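Chapter 11
Setting Out the Work Table

By Eusebio Pacheco
November 30, 2024

Before any cooking starts, decide what belongs on the table. Draining tools go where you can reach them, and bottles stay out of the way — a spare plate will hold one.

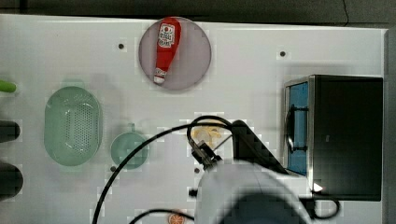
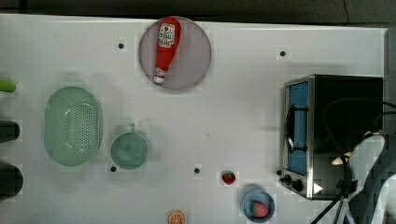 Ketchup on a plate, with the colander nearby.

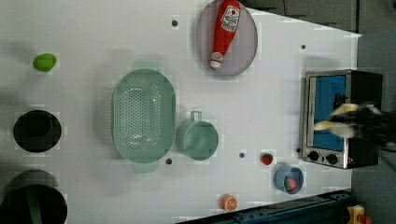
Preda writes that small kitchens need a stricter rule: put one thing away before taking out the next. We return to that rule under storage. First, list the tools you use for a single meal.

800 shares
11 comments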